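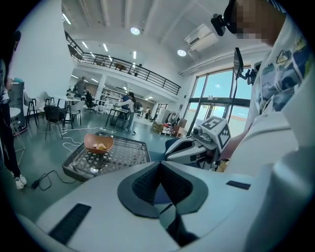 Figure 3. Black-and-white square markers on two faces of a white block.

4.2 Contrast and the legibility of gauge labels

The observers in the Pluvovano network read their rain gauges outdoors, early in the morning, and often in poor light. In the previous section we described how the readings were collected and how the missing days were treated. In the present section we discuss one source of error which was larger than we expected, namely the label on the gauge itself.

When the network was established in the Turach valley, every gauge received a paper label with the station number and a short scale. The labels were printed in dark green on a cream ground, as the designers wished them to agree with the colour of the posts. After one winter the green had faded on the southern side of many posts, while the cream ground had become darker from algae and dust. The difference between print and ground was therefore reduced from both directions. Several observers told us that they no longer read the scale, but remembered where the lines should be.

It is well known among printers that black on white keeps its legibility longest, and that a simple shape is recognised from farther away than a letter of the same height. Square patterns of the kind in Figure 3 are an extreme case of this principle, having only two tones and straight edges. For a human reader such a pattern carries no meaning, and we do not propose it for rain gauges. We took from it the two tones, added a plain white border, and kept ordinary numerals.

The new label was drawn by Naa Essien. It has black numerals on a white ground, a thick line at every tenth millimetre and a thin line at every second millimetre. The white border is wider than the thickest line. The station number is repeated on the side of the post, so that an observer who comes along the path does not have to walk round to the front to find it. This last change was suggested by Finbarr Egan, who reads the gauges at the upper end of the valley and must sometimes visit them before 6 a.m.

To compare the two labels we used 60 gauges. Half of them kept the green label and the other half received the black one. Observers were not told which label we considered better, although some of them surely guessed. Each reading was followed by a second reading, made by Jarlath Keane or Kha Hầu with a measuring cylinder, and the difference between the two was noted in the station book. We call a reading wrong if it differed from the cylinder by more than one millimetre.

The data set contains 3000 paired readings, from which 498 were removed before the analysis. Most of the removed pairs came from mornings with frost, when the water in the gauge could not be poured. The rest had an entry which we could not read in the station book, and it is perhaps instructive that a study of legibility should lose data in this way.

Wrong readings were more frequent with the green label in all months, and the difference was greatest in March. At that time of year the sun is still low when the observers go out, and the posts on the eastern slope stand in shadow. In the summer months the two labels gave almost the same result. We also found that the errors with the green label were mostly too high, whereas those with the black label had no clear direction. Our explanation is that a faded thin line is overlooked and the eye moves on to the next thick one, but we did not test this.

Two limits of the comparison must be mentioned. First, the black labels were new and the green ones had already spent a winter outdoors, so that a part of the difference must be attributed to age. A fair comparison would need green labels of the same age, and we had none left in store. Second, the gauges at Arnance are of an older type with a narrower tube, and three of them had to be excluded from the comparison by slope for this reason.

The cost of the new label is small in comparison with the cost of a visit. Colm Scanlon, who prepared the station books, has proposed that the labels should be changed every second autumn together with the funnels. We have followed this proposal in the correction procedure of section 4.3, where readings from the green labels receive a lower weight for the months from November to March.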